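Home | About | Screenings | Archive | Membership | Contact

About the Drurnidus Film Library

Drurnidus is a lending library and a small screening room for action, crime and martial arts pictures, mostly from the seventies through the nineties. We are on the second floor above the Kisel hardware store, entrance on the side street. The door sticks in summer. Push.

The library started with one collection. Tadeusz Wilczyńska ran a video rental counter for 16 years, and when the shop closed he kept the tapes. Most were titles the chains had stopped carrying: cop revenge pictures, kickboxing sequels, Hong Kong imports with two sets of subtitles, a long shelf of movies that went straight to tape and were never put on disc. He stored them in his garage and lent them to anyone who called. In time Szymon Krajewska, a regular customer, talked him into renting a room and putting up proper shelves.

The catalog now stands at 3,511 titles. That figure includes tapes, discs and a few reels, and it counts different cuts of the same movie separately. If you have only ever seen the television version of a picture, ask at the desk whether we hold another one. Some of these run several minutes longer and a couple have a different ending.

What we lend

Members can take three titles at a time for two weeks. We also lend tape players, which have to be booked ahead. Reels do not leave the building. Tapes marked with a red dot are the only copy we know of and can be watched here, at one of the two viewing desks, during open hours. Please rewind.

We do not stream anything and we do not make copies for people. We get asked this every week.

The screening room

The Prorov Room seats 90. It was a dance studio before we had it, and the floor is still good. We show a double bill every Friday, usually one movie people know and one they don't. Celina Zalewska picks the programs and writes the notes that are left on the seats. She leans toward New York crime pictures and anything with a decent car chase, and she will take requests if you can say why the movie is worth two hours of a Friday night.

The projector end of the room was refitted in August. The sound is clearer in the back rows than it was, and the old speakers have been sold.
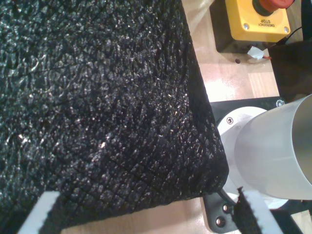 Black textured knit, close up.

The Ebihara collection

In our fourth year we were given 700 posters, lobby cards and press books from the estate of a distributor who handled martial arts releases on the West Coast. We call it the Ebihara collection, after the company name stamped on the backs. Kazimiera Grabowska is cataloging it and is past the halfway mark. The finished part can be viewed by appointment. She needs a few days' notice to pull the drawers, and pens are not allowed at the table. A small selection hangs on the stairs and is changed when she gets to it.

Who we are

Tadeusz still works the desk most afternoons. Szymon handles memberships and the building. Bernice Sulemana repairs tapes and players, and also takes in outside repair work, which helps pay the rent. Bring the tape in its case and do not try to open the shell yourself first. Celina and Kazimiera are part time.

We are a nonprofit. Our money comes from memberships, Friday tickets and repairs, in that order. Donated tapes are welcome if they fit the collection, but call first. We cannot take romantic comedies, exercise tapes or anything recorded off the air.

Page last updated March 19, 2023

Contact the desk | Copyright Drurnidus Film Library | Back to top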